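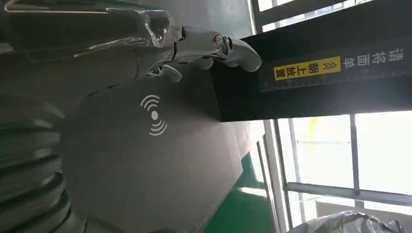 Robotic hand over a gray surface, with a black rectangular device to its right.

Dunum: a reading list of political biography and memoir

Hi, and thanks for stopping by! Dunum is a plain catalog of books about people who held power, wanted power or worked down the hall from it. It began as my own notes, kept in a spreadsheet so badly sorted that I bought the same life of a prime minister twice (different covers, same index).

What you get

One file, books.csv, with 900 rows, one row per edition. A paperback with a new afterword gets its own row, because afterwords are where authors quietly take things back. There are 7 columns: title, author, subject, country, year, kind and notes. "Kind" is biography, memoir, diary, letters or group portrait. I went back and forth on group portraits for ages and still think a few of them are really histories of a party.

The notes column is just me talking. I get grumpy about missing maps and very happy about good footnotes, so please don't treat it as a rating!

Where it came from

Mostly my own shelves, plus title pages I copied out at the library in Wisham. Pranab Wickramasinghe sent a big batch of South Asian memoirs and fixed a lot of my spellings. Réka Orbán did the Hungarian and Romanian rows and talked me into listing translators, who for now sit in the notes after "tr." (they deserve a proper column, I know).

Known problems

Year means the year of that edition, so don't use it to work out when a book was first written. Country is the subject's country, and exiles are a mess. 30 rows have no year at all. Ghostwriters are in only when the book names them. Coverage of Latin America is thin, and I'd love help there.

Changes

Version 2 went up on 15th April. It merges the old Lemon list (campaign diaries, mostly) and drops the duplicates that came with it. Letters are next, hopefully in August.

Using it

Copy it, cut it up, put it in your class handout. A mention of Dunum is nice. If you find a mistake, open an issue with the title and what the title page says, and I'll fix the row.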